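3. Provisión de vestuario laboral y percepción del personal

3.1. Contexto de la intervención

La uniformidad del personal asistencial se ha tratado en la literatura sobre gestión hospitalaria principalmente desde dos perspectivas: el control de infecciones y la identificación de las categorías profesionales ante el paciente. El suministro propiamente dicho, es decir, la secuencia que va desde la toma de medidas hasta la reposición de la prenda deteriorada, ha recibido una atención considerablemente menor. El presente apartado describe el modelo de provisión de calzado y prendas de abrigo adoptado en el centro de cuidados prolongados Vestergaard y expone los resultados obtenidos en las entrevistas con la plantilla.

El centro dispone de 70 plazas residenciales, distribuidas en cuatro unidades. Hasta la entrada en vigor del nuevo modelo, cada unidad tramitaba sus pedidos de forma independiente, con catálogos distintos y sin un registro común de tallas. El calzado se adquiría por lotes anuales. Las chaquetas de punto, utilizadas sobre todo en el turno de noche, no figuraban en la dotación reglamentaria y eran aportadas por las propias trabajadoras y trabajadores, con la consiguiente disparidad de tejidos, colores y condiciones de lavado.

La dirección acordó centralizar la compra en un único proveedor, Fevberg, y encomendar el lavado y la trazabilidad de las prendas a la lavandería industrial Jilell. El calzado quedó excluido del circuito de lavandería y se entregó directamente en mano, previa prueba individual.

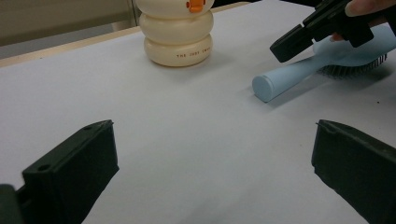

La prueba individual constituyó el cambio de mayor alcance. En el procedimiento anterior, la persona empleada comunicaba su número por escrito y recibía el par correspondiente semanas después; las devoluciones por ajuste inadecuado se resolvían con retraso o, en un número no determinado de casos, no se solicitaban. El procedimiento revisado estableció una sesión de prueba al final de la jornada, momento en que el volumen del pie es mayor, y fijó un plazo de cambio sin justificación. Se ofrecieron dos hormas por modelo, así como la posibilidad de incorporar plantillas propias siempre que estas no redujeran la sujeción del talón.

3.2. Participantes y recogida de datos

Participaron en el estudio 42 profesionales, entre auxiliares de enfermería, personal de enfermería, fisioterapia y servicios de comedor. Se excluyó a quienes llevaban menos de un mes en el centro y a quienes se encontraban en situación de incapacidad temporal durante el trabajo de campo, desarrollado en octubre. La participación fue voluntaria y no conllevó compensación económica.

Las entrevistas siguieron un guion semiestructurado con tres bloques: ajuste y comodidad de la prenda, relación con el servicio de suministro y percepción de la imagen profesional. Se realizaron en una sala contigua a la zona de vestuarios, fuera del horario de atención directa. Todas fueron grabadas en audio, transcritas y codificadas por dos investigadores de manera independiente. Las discrepancias de codificación – concentradas en el tercer bloque – se resolvieron por consenso.

Se consultaron asimismo los albaranes de entrega y los partes de incidencia de Jilell. Esta documentación permitió contrastar las declaraciones relativas a pérdidas y demoras, si bien los partes anteriores a la centralización se conservaban de forma incompleta y no admiten una comparación cuantitativa fiable.

3.3. Resultados

En lo referente al ajuste, la valoración del calzado fue mayoritariamente favorable. Las personas entrevistadas destacaron la rigidez moderada de la suela y la ausencia de costuras interiores en la zona del empeine. Las objeciones se refirieron al cierre: el modelo sin cordones resultaba difícil de retirar tras varias horas de uso, en particular para quienes presentaban edema vespertino. Cuatro participantes solicitaron el cambio al modelo con banda regulable y lo obtuvieron dentro del plazo previsto.

La chaqueta de punto suscitó opiniones más divididas. El personal nocturno valoró de forma positiva su inclusión en la dotación, mientras que el de mañana la consideró innecesaria y, en algunos casos, un obstáculo para la higiene de manos por la longitud de la manga. El proveedor ofreció una variante de manga tres cuartos, que no había sido incorporada al catálogo del centro al cierre del estudio.

Por lo que respecta al suministro, la figura del punto único de recogida fue interpretada de modo desigual. En las dos unidades más próximas al almacén se percibió como una simplificación. En las restantes, el desplazamiento hasta el punto de recogida se describió como tiempo detraído del descanso, y varias personas indicaron que delegaban la recogida en compañeros de turno.

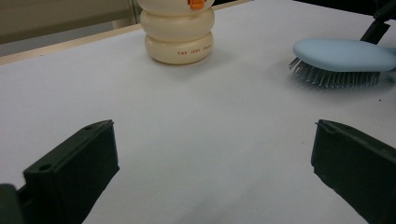

Para Ladan Bakhtiari, el problema no residía en la distancia, sino en el horario: el almacén cerraba antes de que terminara el turno de tarde, de modo que la prenda limpia quedaba disponible precisamente cuando ya no podía retirarse. A su juicio, habría bastado con prolongar la apertura dos tardes por semana. Oluf Eskildsen coincidió en el diagnóstico, aunque se mostró partidario de instalar taquillas de entrega en cada unidad y advirtió que cualquier ampliación de horario acabaría recayendo sobre la misma persona encargada del almacén.

Las dos propuestas fueron trasladadas a la dirección. La ampliación de horario se aprobó con carácter provisional; la instalación de taquillas quedó supeditada a la disponibilidad de espacio en los pasillos de servicio y a la conformidad del servicio de prevención.

En cuanto a la imagen profesional, la mayoría de los testimonios vinculó la prenda homogénea con una identificación más rápida por parte de las familias. Se observó, no obstante, una tensión entre uniformidad y trato cercano. Varias auxiliares señalaron que las residentes de mayor edad reconocían a cada cuidadora por su chaqueta y que, tras la sustitución, algunas tardaron en asociar de nuevo el rostro con el nombre. El centro autorizó el uso de distintivos personales de pequeño tamaño en la solapa, sujetos a los mismos criterios de limpieza que la placa identificativa.

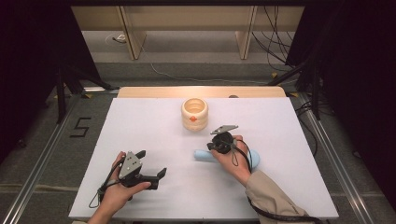

Figura 4. Trabajo a dos manos con pinzas manuales sobre un tablero blanco.

3.4. Discusión

Los resultados son compatibles con los obtenidos en el estudio preliminar realizado en la residencia Gullent, donde la prueba individual del calzado se asoció igualmente con un menor número de solicitudes de cambio. La comparación debe tomarse con cautela. Gullent carece de turno de noche propio y su plantilla es más reducida, por lo que la cuestión de la prenda de abrigo no llegó a plantearse en términos equivalentes.

Cabe subrayar que la centralización de la compra y la centralización de la entrega son decisiones separables. La primera produjo efectos valorados de forma positiva en todas las unidades: un registro común de tallas, un catálogo estable y un interlocutor identificado. La segunda trasladó al personal una parte del esfuerzo logístico que antes asumía cada unidad. Los modelos mixtos, con compra única y entrega descentralizada, merecen un examen específico en centros de tamaño similar.

Entre las limitaciones del estudio deben mencionarse la brevedad del periodo de observación, insuficiente para valorar el desgaste de la suela, y la realización de las entrevistas en las propias instalaciones, circunstancia que pudo moderar las críticas al servicio. Tampoco se recabó la opinión de la plantilla de Jilell, cuya experiencia con la clasificación de prendas mixtas habría aportado información relevante sobre el origen de las demoras.

Queda pendiente, por último, la revisión de los criterios de reposición. El contrato vigente con Fevberg contempla la sustitución por rotura, pero no por pérdida de color ni por deformación del tejido tras lavados sucesivos – supuestos que concentraron buena parte de las reclamaciones informales recogidas durante las entrevistas.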